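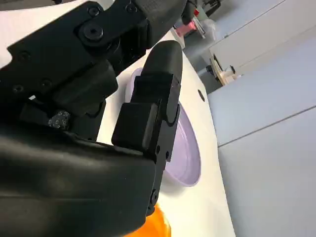 Itetti has released version 6 of Evutik, its grasp planning software for robot arms with two-finger grippers. The main change is in how the planner handles plates, shallow bowls and other thin-rimmed tableware.

Earlier versions picked a grasp from one camera view and kept it until the fingers closed. The new release checks the rim again on the way in and can shift the approach angle up to 9 times before contact. If no safe angle is left, the arm backs off and the planner starts over.

"Plates were our worst category," said Tsehay Tamiru, who leads perception work at the company. "The rim looks different from every side, and a small error in tilt puts a finger on the table."

The update also adds a replay tool that keeps the last 60 seconds of wrist camera video next to the planner's decisions. Desta Lencho, a software engineer on the project, said the tool was written for in-house debugging and cleaned up after two customers asked for it.

Evutik 6 is free for current license holders. Support for mixed stacks of plates and bowls is planned for January.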